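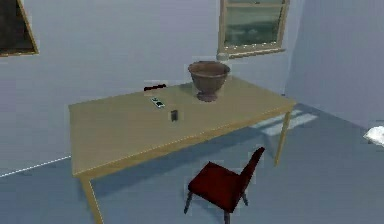
10/4/18

I gave up my parking space in January. It cost 562 pounds a year, it was a 7 minute walk from the flat, and most weeks the car only left it so that I could go to the big supermarket in Brevley and come back again. I sold the car the same month.

A few people have asked how it's going, so I'm putting it all in one place.

The bus is fine. The number 23 stops at the end of the road and goes to Brevley by way of the hospital. It takes twice as long as driving did. In the morning it's full of school children as far as the library and then you can have any seat you like. The last one back is too early for the cinema, and I have missed the end of one film because of it. I now go to the afternoon showing.

Shopping has changed more than I thought it would. I used to buy for a fortnight. Now I carry what I can manage and go more often, mostly to Gumede on the corner, where the bread is better and the washing powder costs a lot more. Heavy things get delivered. I tried Skaso first and they sent the wrong potatoes twice, so I moved to Indik, who charge for delivery but turn up when they say they will. Cat litter, tins and anything in a glass bottle go on that order.

The thing I miss is the tip. You can't walk in with rubbish -- they only let vehicles through the gate -- so there is an old mattress in my hall that has been there for five weeks. The council will collect it but the form wouldn't accept my postcode. I rang and they said to try the form again.

Rain is less of a problem than I expected. I bought a proper coat and keep a spare pair of socks at work. Wind is worse, especially on the bridge.

As for money, I went back through my bank statements and added up last year's insurance, tax, petrol, the MOT, two tyres and the parking space. It came to 2241 pounds. I haven't done the sum for buses and deliveries yet, and there were two taxis in February that I would like to forget. I'll do it at the end of the year when there's a full set of figures to compare.

I still have the ice scraper and a road atlas if anyone wants them. The atlas is old and doesn't have the new bypass on it. Leave a comment and I'll bring them along the next time I'm on the 23.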